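Bring back the ugly tile

I've been reading renovation blogs again, which is a mistake I make every spring, and I have an opinion I'd like to get off my chest. We've gone too beige.
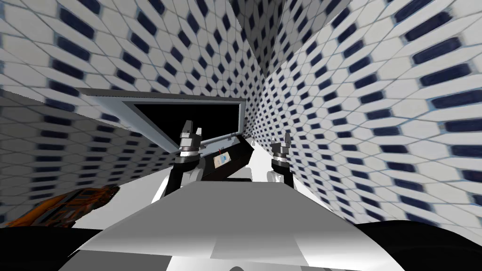

Pattern used to be normal

My nan's bathroom in Burnumeo had brown and orange flowers on every wall, a mint basin and a mat that matched neither. Visitors went quiet in there. But I could draw you that room today, and I couldn't draw you a single bathroom I've used since about uni.

Go to any open inspection now and it's the same big grey squares, floor to ceiling, with a black tap. I went through 2 places in Carkard last month and had to check the brochure afterwards to work out which one had the bath. The agent called both of them "timeless". Mate, those grey squares have a date stamped on them as clear as a milk carton.

The argument is always resale. Don't do the navy, don't do hexagons, think of the buyer. What buyer? Most people I know stay put for years, brushing their teeth twice a day in a room picked out for a stranger who hasn't turned up yet. And when the stranger does turn up, they rip it out anyway and put in their own grey.

I'll admit pattern can go wrong. I once tiled a laundry splashback in a zigzag I bought at the Flakden clearance place, 119 tiles of it, and by the last row the lines were wandering off like sheep. The colours were a bit much before breakfast too. I loved it. My tiler friend Evaristo Cirillo came round, looked at it for a long while and asked if I'd been well.

Even he reckons the trade has got dull, though. He says nearly every quote starts with someone showing him the same picture on their phone, and the fun jobs are the oldies redoing a loo for themselves - they'll ask for green, and they want it up the ceiling as well.

So if you're dithering over samples this weekend, get the loud one. Stick it on the wall with a bit of tape and live with it until December. If you still grin when you walk in half asleep, ring the tiler and don't tell your brother-in-law until it's grouted.

Contact | © 2024 | Back to top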